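Section 4. Setting Up Duplex Booklet Printing on the Dunddale 52

Read this section before you print your first booklet. It covers paper loading, the page order setting, the fold and staple unit, and the checks to make on a proof copy. Single-sheet printing is covered in Section 3.

4.1 Before you start

The fold and staple unit must be attached and locked. If the unit was shipped separately, follow the sheet packed with it, then come back to this page.

You will need:
Paper of the same weight and finish for all inside pages
Cover stock, if the cover is to be heavier than the inside
A finished document saved at its final page size

The page count must divide by four. If it does not, the printer adds blank pages at the back. To put blanks somewhere else, add them in your document before you send the job.

CAUTION: Do not load coated stock made for inkjet printers. The coating can melt onto the fuser and damage it. Look for "laser" or "all printers" on the wrapper.

4.2 Loading the paper

1. Pull Tray 2 out until it stops.
2. Squeeze the blue tab and slide the side guides fully apart.
3. Fan the inside paper and square it on a flat surface.
4. Place it in the tray. Keep the stack under the fill line.
5. Slide the guides in until they touch the paper without bending it.
6. Close the tray. The panel asks for size and type. Choose both and press OK.
7. Open the bypass tray on the right side and load the cover stock with the outside of the cover facing down.

Note: Glossy stock tends to stick together in damp weather. Load no more than 10 sheets of it in the bypass tray at a time, and keep the rest wrapped.

4.3 Choosing the booklet settings

1. In the print window, select Dunddale 52, then Properties.
2. On the Layout tab, set Page Order to Booklet.
3. Set Binding Edge to Left. Use Right only for languages read from right to left.
4. Set Flip to Short Edge. With Long Edge selected, every second page comes out upside down.
5. On the Cover tab, set Source to Bypass and Print On to Both Sides.
6. On the Finish tab, choose Fold Only or Fold and Staple.
7. Press Save As and give the settings a name. They will show up in the Presets list the next time.

If you use the Wubshet layout program, turn off its own booklet option first. With both turned on, the pages are arranged twice and the order will be wrong.

4.4 Printing a proof

Always print one copy before you release the full job. Check the page order, then the position of the fold, then the cover. A picture or color band that crosses the cover shows any shift more clearly than text does, so use the real cover for the proof.

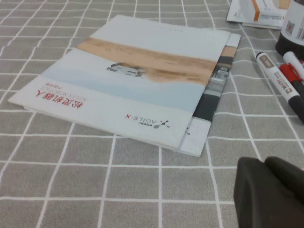
A reader at Zondholm wrote in after the last edition of this guide to say that the proof step should mention cooling time, as the first copy off a cold machine folded slightly off center and the next ones were fine. We have added a warm-up step below as a result.

1. Turn the printer on and wait until the panel shows Ready.
2. Print and discard one plain booklet from the Test menu.
3. Send your own job with Copies set to 1.
4. Lay the copy flat and compare the top corners of the cover. They should meet when the booklet is closed.
5. Open it at the center. Both staples should sit on the fold line.
6. Turn through every page and check the numbers.

If the corners do not meet, go to 4.5. If the page order is wrong, go back to 4.3 and check steps 2 to 4.

4.5 Adjusting the fold

1. On the panel, press Menu, then Finisher, then Fold Position.
2. Press the plus key to move the fold toward the front cover or the minus key to move it toward the back. Each press is one small step.
3. Press OK and print another proof.
4. Repeat until the corners meet.

The fold setting is stored separately for each paper type. If you change to a different stock, print a new proof even if the size is the same.

CAUTION: The rollers behind the fold door stay hot after printing. Wait 30 minutes with the power off before you reach past the green lever.

4.6 Staples

The unit uses Cisness type C cartridges. A message appears on the panel when the cartridge is nearly empty, and the job in progress will finish if enough staples are left. When the cartridge is empty, the printer pauses. Replace the cartridge and press Resume. Booklets already in the output tray are not affected.

Do not staple a single folded sheet. Choose Fold Only for four-page booklets.

4.7 Panel messages

E-31 Fold door open. Close the door until it clicks.
E-34 Paper in the fold unit. Lift the green lever and pull the sheet straight out.
E-36 Too many sheets to fold. Reduce the page count or use lighter paper.
E-40 Cover tray empty. Load the bypass tray and press Resume.

If a message stays on after you have followed the step, turn the printer off, wait one minute, and turn it on again. Jobs waiting in memory will be lost and must be sent again.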